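Good Practice with Hand-Held Grippers: Notes for Session Four
2020-06-29
Oda Isaksson, Tunau Robotics Teaching Lab

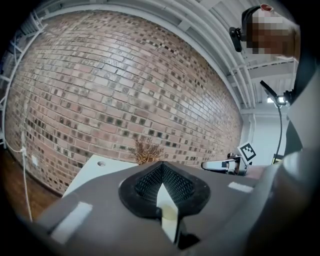 Figure 1. View from one hand-held gripper toward a second one, with a square marker on its upper part.

Welcome back, everyone, and thank you for the thoughtful questions you sent in after the last session. A good many of them were about house rules - who decides what counts as a usable recording, and why Ye-ji keeps sending some of yours back - so I've given the whole handout over to that.

1. Before you pick anything up

Look over the finger pads first. The pads on our grippers have a fine textured grip, like the one in Figure 1, and lint and crumbs settle into that texture very happily. Wipe them with a dry cloth. Please don't use the alcohol wipes from the first aid box (I know they're closer).

Then look at the markers. A fiducial marker is only useful if the camera can find all of its corners, so a marker that is bent, smudged or peeling gets replaced before you start. Eun-seong Yang keeps spare sheets in the Chae cabinet, second drawer. If you stick tape on a housing for any purpose, keep it well clear of the marker and of the white border around it, and press the ends down flat.

2. Setting up the space

Trace every cable with your eyes from one end to the other. Cables on the floor go along the wall, and cables that hang down should be out of reach of your elbows when both arms are stretched out. Try this with the grippers in your hands, as they make your arms a good deal longer than you're used to!

Wide lenses take in far more of a room than people expect, ceiling lights and all. Anyone who might wander into view should be told beforehand, and faces are blurred or pixelated in whatever leaves the lab. We hold to this even when everybody present says they don't mind.

3. Handling light or brittle things

Dried plants, twigs, paper and the like need a slow close. Bring the fingers up on either side, pause, and then squeeze only until the object stops shifting. With two grippers, one hand holds and the other moves, and you should settle which is which before you begin. Da-eun Hyun's group at Grarnley went through 303 recordings last November and set aside 232 of them, mostly for hands that swapped jobs halfway through. It was a painful week for them, and they were very gracious about letting me share it with you.

4. Logging

Write your entry straight after each recording, while you still remember it. Put down the object, which hand did what, and anything odd. "Fine" is not an entry. Dropped objects are logged too, and please don't delete them.

For next time: read the Prasdale checklist, sections 2 and 5, and bring one rule you would change. Jae-hoon Joo will be taking the practical half.

Contact: Oda Isaksson, Tunau Robotics Teaching Lab | Back to top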